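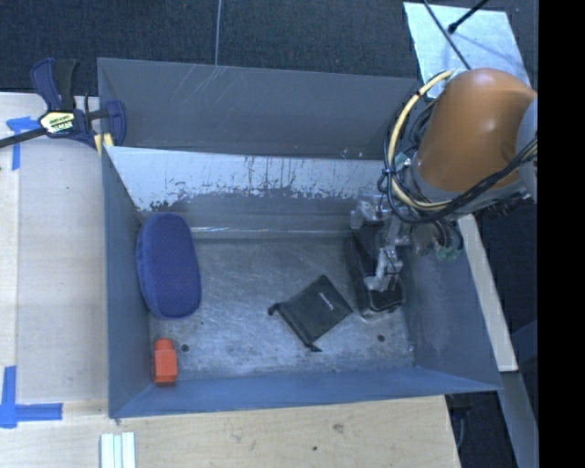 The town of Erlow had one ferry, and the ferry had one bell, and in December the bell went missing.

I was the assistant harbor clerk at the time. There was no harbor clerk. The position had been left open to save money, and I had been hired to assist it, so most mornings I made two cups of coffee and drank them both.

The captain reported the loss at half past six in the morning, standing in my doorway with snow on her hat. She wanted it written down. I asked her to describe the bell and she said it was a bell. I asked for its value and she said that without it she couldn't legally leave the dock, so its value was either nothing or the whole island of Lu, depending on how you looked at it.

Lu was where the ferry went. It had 48 residents, a church, a shop that sold batteries and cheese, and a long-running grudge against Erlow over a matter of a cow. The cow had been dead for longer than I'd been alive. People on Lu still brought her up.

"They'll say we did it on purpose," the captain said.

"Did we?"

She gave this some thought. "I didn't," she said.

By eight the news had gone all the way up the hill and come back down with improvements. The baker had heard that the bell was stolen by collectors. The pharmacist had heard it was stolen by the pharmacist's brother-in-law, and I think she had heard that from herself. A man I had never seen before came in to confess, but he got the color of the ferry wrong, and it became clear that he mostly wanted to sit near the heater.

The mayor arrived at nine, wearing the good coat. The good coat came out for funerals and insurance adjusters. He told me the town would be offering a reward.

"How much?"

"A hundred."

"Out of what?"

He looked around my office as if he might find something to sell. His eyes stopped for a second on the second coffee cup.

I typed up the notice. REWARD, it said, and then 100, and then a description of the bell as a bell. I put it in the window, facing out. Within the hour I had been brought four bells. One came off a bicycle. One came off a cat, who had followed it in and wanted it back. One was from the school, and the children, I learned later, had stayed out at recess until nearly noon, having no way of knowing it was over. The last was a doorbell with the wires still attached, and I wrote down the address it came from in case somebody was standing there pressing a bare wall.

Across the water, Lu had noticed. They had a telephone, and they used it.

"There's no boat," said the voice from Lu.

"There's a boat," I said. "There's no bell."

"We don't need a bell. We need flour."

I explained the regulation. A passenger vessel had to carry a bell for use in fog. The voice asked if there was fog. I looked out at a morning so clear I could see the smoke coming out of the voice's chimney. I said there was no fog at present.

"This is about the cow," said the voice, and hung up.

So we telephoned Flukik. Flukik had supplied marine fittings to our part of the coast since before the breakwater, and their catalog had an entire page of bells. A very polite person told me they could have one to us in 13 weeks. I asked if there was anything faster. He said there was a gong.

The captain said she would not be seen with a gong.

It was the mayor who thought of Dakik. I want that on the record, because he has very few ideas, and this one cost us the most. Dakik was the other ferry company, two towns down, and it had been trying to get the Lu route away from us for years. It wasn't a profitable route. I believe they just wanted to have it. The mayor's plan was to borrow a bell from them, as one seafaring people to another, and he made the call himself, in the good coat, standing up.

They were delighted to help. They sent the bell over that same afternoon, attached to a ferry.

It was a nice ferry, too. It had cushions. It came around the point at three o'clock with its lights on, ringing like a wedding, went straight past us and tied up at Lu, where it unloaded 600 pounds of flour and, I was told, a small gift of cheese, as though Lu were short of cheese. We stood on the dock and watched. The captain took off her hat, not out of respect.

"Well," said the mayor, "it's certainly a bell."

I went back to the office and found the man who had confessed still beside the heater. He asked how it was going. I told him. He said, in a helpful tone, that when his own mother lost a thing she always looked in the last place she'd have used it.

I pointed out that the ferry bell was used on the ferry.

"In fog," he said. "When did you last have fog?"

I got out the log. We'd last had fog in the spring, on the morning of the blessing of the boats. I remembered it, mainly for the sandwiches. The priest had forgotten the handbell for the service, and someone had unscrewed the one off the ferry and passed it up to him, and it had done very well. After that came the sandwiches.

I walked up to the church. The bell was on a shelf in the vestry with a fern in it.

It had been missing for eight months. The captain had made the crossing twice a day the entire time, back and forth, under the empty bracket, and in perfect compliance with the regulation as far as she or anyone else was aware. It was only when she'd reached up to hang her scarf on it that she noticed there was nothing there to hang it on.

I brought it down the hill under my jacket. The priest kept the fern, and moved it into a saucepan.

We had the bell back on by dark. The captain rang it once, to see, and from over on Lu there came, after a pause, an answering ring, longer and a good deal richer. The Dakik boat was staying the night. They'd been invited to supper.

There was still the question of the reward. The mayor felt that since I was a town employee, finding the bell came under my duties. I said it came under the harbor clerk's duties, and I had only assisted. He went away to look into it and I have not heard back.

The man by the heater asked whether, in view of everything, there might be an opening for a harbor clerk. I told him there had been one for years. Then I gave him the other coffee.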